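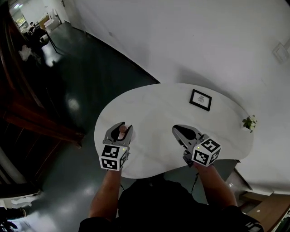 I have been writing the equipment budget for our small group in Jultholm since May, and I want to put down what I learned before I forget it. When I started, I believed that the grippers would be the expensive part and everything else would be small change. It is the opposite. The hand-held grippers, the ones with the two curved fingers, are a fixed price and you know it from the first day. What I did not plan for is all that comes with them: the white cubes with the black square patterns, the cables, the place to stand, and the table itself. Ours is white and kidney-shaped, with a rounded edge everywhere, and I had never thought that the form of a table could be a line in a budget.

So, the table first. My first plan had a straight desk from an office supplier. We borrowed one and worked at it for a month. The person with the grippers was always reaching over the corners, and after an hour the shoulders complained. The curved one we bought second-hand from a closing café in Holtby for 67 pounds, with delivery by ourselves in a very small car. I would pay this sum again with pleasure. If you are planning such a thing, please stand at the table before you buy it, with your forearms out in front of you, for longer than feels polite in a shop.

Then the grippers. We compared two offers. Clilar was cheaper for one pair, but they wanted us to buy the marker cubes separately, and the spare fingers only came in packs for both sides. Pettigrew was more expensive on paper, with the cubes included and the fingers sold one by one. I made a table of costs for one year and then for two years, and in the second year the difference had disappeared. We took Pettigrew. I don't say that it is the right choice for everybody. If you need them for only a few months, I think the cheaper offer is fine.

What I forgot completely in the first version:

Cables. You need longer ones than you think, because the cable must go down to the floor and then to wherever your computer stands. I ordered the short ones and had to order again.

Printed markers. They get scratched and dirty. I now keep 41 pounds per quarter for printing new ones, and up to now it was enough.

Objects. I had written zero here. But you want things on the table that an ordinary home would have, a small plant in a pot, a picture in a frame, and also little things for picking up. All of it comes from charity shops and costs nearly nothing, but nearly nothing, repeated every week, became 100 pounds before I noticed. Now it has its own line.

The floor. We have a dark shiny floor, and it reflects the lamps in big pale spots. I asked for a quote for matt covering, and it was so high that I closed the letter and made tea. For now we leave the floor as it is, and I have put a cheap rug on the wish list.

Hours. This one is the most difficult to write down. A person must hold the grippers, and a person gets tired. I first calculated full days, like for a machine, and this was foolish of me. Now I count half days for holding and the other half for checking the recordings at a desk. The cost per recording looks worse in the spreadsheet, but the plan is one we can keep to.

I also want to say something about the second pair. Everyone told me to buy two sets at once, for the discount. I waited - and I am glad, because in the meantime we learned that we want a different pad on the inside of the fingers, and the supplier changes it free of charge only at the moment of ordering. The discount was smaller than the price of the new pads.

The next thing to decide is storage. At the moment everything goes into one box at the end of the day and the cables make knots in the night. A proper case with foam costs more than our table did. I have asked Pettigrew if they sell the foam alone, and I am still waiting for the answer.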